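The Great Cup and Bin Sort-Out: a Gallery

Well, it's finished, or as finished as anything gets at Cordero. If you followed along in April you'll know I promised to go through every cup, tub, box and lid in the place and put up a page when I was done. So this is the page! There's one picture, a lot of talking around it, and a list of what went where for the people who keep emailing me to ask where their mug is.

A little background for anyone new. Cordero is a shared workspace with a kitchen corner and a long room with big tables in it, and over the years we've collected plastic the way other places collect dust. When I started pulling things out of the cupboards I had 428 pieces on my list, and that was before I found the shelf behind the coats. I wrote every one of them down in a notebook (yes, really) and gave each a letter: K for keep, G for give away, W for who on earth brought this in.

Khadija El Khatib talked me into doing it by color. I wanted to do it by size, which I still think makes more sense for stacking, but she was right that people remember "the blue one" and never "the medium one." So the cups are grouped by color now and the bins are grouped by whether you can see into them. See-through bins for things we use all the time, solid ones for holiday stuff and spare cables.

I'm a real convert to clear bins, by the way. We had a set of Grustus tubs in dark gray, very handsome, and I must have opened the same one every morning for a year looking for tea towels. It had extension cords in it. It always had extension cords in it.

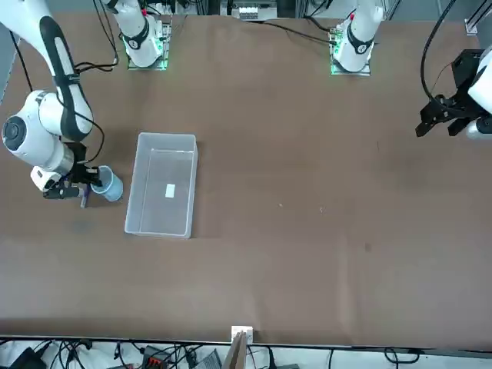
Light blue cup and a clear bin on the big brown table.

I have a soft spot for those light blue cups. They're plain plastic, they weigh next to nothing, and you can drop one on the kitchen tile and go on with your day. They came in a sleeve of 40 from Kumorton, and we've lost a fair number of them to picnics and one very ambitious seed-starting project on the windowsill (the tomatoes did great, thanks for asking). The rest are staying. If you have one at home, I'd love it back, no hard feelings.

The brown table is my favorite spot for any kind of sorting. It's wide, so you can spread out and still have elbow room, and the color is easy on the eyes when you've been staring at lids all afternoon. I did try sorting on the floor first. My knees would like you to know that was a mistake.

Okay, where things went:

Blue cups: kitchen, second shelf, left side.
Clear bins: under the long counter, open side up, please don't nest them with things still inside.
Solid bins with lids: hallway closet, labels facing out.
Mugs with names on them: on the tray by the sink until the end of the month, then they're fair game.
Lids without bins: a bag in the hallway closet. I couldn't do it. I know a matching bin will show up the day I throw them out.

The give-away pile came to 200 pieces, more than I expected, and it went in two car loads. I kept back 8 of the big salad containers because somebody always needs one for a potluck and then it's a whole drama.

For labels I used Clustedeck cards, the kind that slide into a little sleeve so you can swap them. My handwriting starts out lovely and is pretty much a scribble by the last shelf. If you can't read one, ask me, and if I can't read it either we'll open the bin together.

One more request and then I'll leave you alone. When you borrow a bin, leave a sticky note in its place with your name on it. It takes two seconds and saves me walking around the building peering under desks. I've put a pad and a pen on the hook inside the cupboard door. The pen is on a string. Please leave it on the string.

Next up is the drawer with the takeout menus and batteries in it. I've opened it once, had a look, and closed it again. If anyone wants to help, bring snacks and come find me in the kitchen after 4!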